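Notizen zum Vortrag »Wie viel ist ein Schluck? Maße und Gewichte in alten Kochbüchern«
Kallusik, Saal im ersten Stock, 22 Folien, Beginn 19 Uhr

Folie 1, Begrüßung
Kurz warten, bis alle sitzen. Dank an Faizal Nasution für die Einladung und dafür, dass er mir den Schlüssel zur Küche gegeben hat (Kostproben gibt es nachher, aber das erst am Ende verraten!). Dann direkt mit dem Rezept anfangen, langsam vorlesen: »Nimm Mehl, so viel es leidet, und Milch, bis es recht ist.« Pause. Fragen, wer sich zutraut, das heute Abend zu backen.

Folien 2 bis 5, das Arriaga-Heft
Wie ich an das Heft gekommen bin: Flohmarkt in Plosville, unter einem Stapel Notenblätter, auf dem Umschlag nur der Name Arriaga und ein Fettfleck in Form einer Birne. 12 Rezepte, alle in derselben Handschrift, und in keinem einzigen steht ein Gramm. Dafür eine Nussschale voll Salz, eine Tasse »von den kleinen«, ein Ei groß Butter. Ich liebe diese Angaben. Sie setzen voraus, dass man danebensteht und zuschaut, und genau so ist Kochen jahrhundertelang weitergegeben worden.
Folie 4 stehen lassen, die Seite mit dem Quittenbrot. Auf das durchgestrichene Wort hinweisen: Da stand zuerst »Löffel«, dann »Kelle«. Irgendwer hat sich also doch geärgert.

Folien 6 bis 9, Lot, Quäntchen, Maß
Tempo rausnehmen, jetzt wird es kurz technisch. Das Lot war je nach Stadt verschieden schwer, ein Pfund war eben nicht überall dasselbe Pfund. Wer mit einem Kochbuch umzog, musste umrechnen oder hoffen. Beim Maß für Flüssigkeiten war es noch bunter, da gab es Unterschiede zwischen Bier und Wein. Anekdote vom Essigkrug erzählen, aber nur die kurze Fassung, sonst reicht die Zeit für den Safran nicht.
Wenn jemand nach dem Quäntchen fragt: ursprünglich ein Viertel Lot, das Wort kommt vom lateinischen quintus. Mit Quanten hat es nichts zu tun, auch wenn man es heute so schreibt!

Folien 10 und 11, Glas und Strich

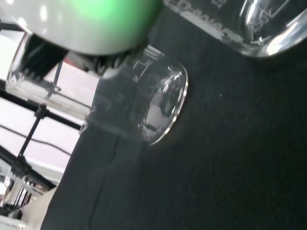
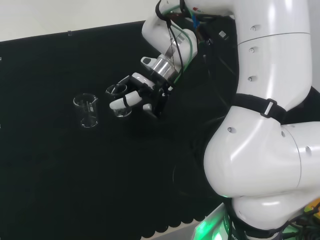
Mit dem Metermaß kam in die bürgerliche Küche auch eine neue Art von Kochbuch, und die ist ganz anders im Ton. Plötzlich wird nicht mehr erzählt, es wird angewiesen: zuerst die Zutatenliste, dann die Schritte, die Mengen in Gramm und Litern. Dahinter steckt eine Vorstellung, die aus der Apotheke und dem Labor stammt, nämlich dass jede es genauso hinbekommt, wenn sie nur richtig abmisst. Auf die kleinen weißen Teilstriche am liegenden Becherglas zeigen, erstes Bild: So ein Strich sagt allen dasselbe, ob sie backen können oder nicht. Danach fragen, wer zu Hause einen Messbecher hat und ihn beim Pfannkuchenteig trotzdem im Schrank lässt. (Ich melde mich immer mit.)

Folien 12 bis 16, mein Selbstversuch
Jetzt der Teil, auf den ich mich am meisten freue. Im März habe ich das Quittenbrot aus dem Heft nachgekocht, 7 Mal, immer nach demselben Wortlaut, mit verschiedenen Kellen. Die Ergebnisse reichten von Sirup bis Dachziegel. Erst als ich Romain Delaunay angerufen habe, kam Bewegung hinein. Er sammelt Küchengerät und meinte sofort, die Kelle sei vermutlich eine flache zum Abschöpfen gewesen, viel kleiner als meine. Ab da wurde es essbar, und der letzte Versuch war richtig gut – fest, säuerlich, mit diesem Duft, der zwei Tage in den Vorhängen hängt.
Folie 15: die Dachziegel herumreichen lassen. Wer will, darf klopfen.

Folien 17 bis 20, was man aus Mengen lesen kann
Zucker ist verräterisch. Wird er löffelweise angegeben, war er teuer, wird er pfundweise angegeben, hatte jemand Geld oder Besuch. Gewürze genauso. Beim Safran im Arriaga-Heft heißt es »für einen Heller«, da ist der Preis selbst die Menge. Das finde ich großartig, und ich würde gern wissen, wie viel man dafür bekam. Falls jemand im Saal alte Marktlisten kennt, bitte nachher zu mir kommen!
Hinweis auf die Datenbank Skustamico, in der ich die Angaben aus dem Heft eintrage. Adresse steht auf der Folie, nicht vorlesen, ist zu lang.

Folien 21 und 22, Schluss und Fragen
Noch einmal das Mehlrezept vom Anfang zeigen. Wer hätte jetzt Lust, es zu probieren? Wasser trinken. Fragen aus dem Saal wiederholen, hinten hört man schlecht. Dann die Tür zur Küche aufmachen, das Quittenbrot liegt auf dem 2. Blech von oben, Messer nicht vergessen.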